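Visite du laboratoire d'essais de Zonden, à Levport
Août 2023

Le rendez-vous était fixé à l'entrée livraison, derrière le bâtiment principal. Nous étions huit visiteurs, pour la plupart intégrateurs ou responsables de maintenance. Finlay Tosh, qui dirige les essais de préhension, nous a remis un badge et nous a conduits directement à l'étage.

Zonden ne fabrique pas de robots. La société compare pour ses clients des pinces, des caméras et des contrôleurs, puis rend un rapport. Le laboratoire existe depuis février, et la moitié des postes sont encore en cours d'installation.

Le premier poste était consacré à deux pinces parallèles, la Tamuno et la Hiltine. Le protocole est simple : 500 prises par pince, sur les mêmes objets, avec le même bras. Sont notés les échecs, les glissements et les reprises. La Tamuno ferme plus vite. La Hiltine est plus lente mais son réglage de force est plus fin, et c'est elle qui s'en sort le mieux sur les sachets souples. Sur les objets rigides, l'écart est faible. Tosh n'a pas voulu donner de classement - la série n'était pas terminée.

Un visiteur a demandé ce qu'il en était de l'usure. Les garnitures sont remplacées au bout de 4 000 cycles, quel que soit leur état, pour que les mesures restent comparables. J'aurais aimé voir des garnitures en fin de vie, mais elles étaient parties chez un client.

Nous sommes ensuite passés aux caméras. Zonden compare une caméra fixe, placée au-dessus de la table, et une petite caméra montée au poignet. La seconde voit les doigts et ce qui se trouve juste devant eux. En contrepartie, elle voit aussi le reste de la pièce dès que le bras s'incline : plafonniers, câbles, dos des écrans. Les tissus posés sur les tables servent à changer de fond d'une série à l'autre, uni ou à motif. Le quadrillage pose parfois problème au logiciel quand la nappe fait des plis.

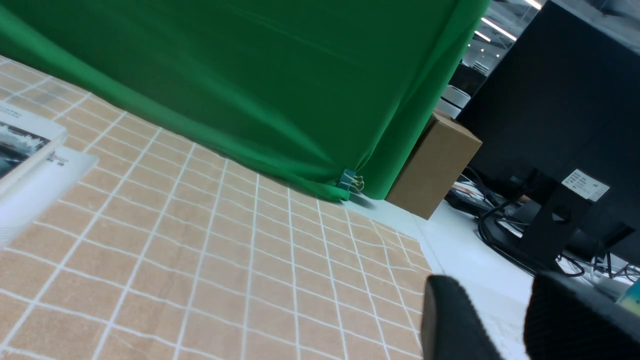 Vue de la caméra de poignet : les deux doigts de la pince, la nappe quadrillée et le fond vert tenu par une pince à dessin.

La fin de la visite portait sur les contrôleurs. Le sujet est plus aride et nous avons surtout regardé des courbes. Le retard entre la consigne et le mouvement des doigts était de 127 millisecondes sur l'ancien contrôleur. Le nouveau fait mieux, mais il perd de temps en temps la liaison avec la caméra, et il faut alors relancer la série.

Les questions ont duré plus longtemps que prévu. Le rapport comparatif sera envoyé aux participants qui ont laissé leur adresse à l'accueil. Pour ceux qui voudraient s'y rendre, le parking visiteurs est petit - mieux vaut venir par le bus, l'arrêt est devant la grille.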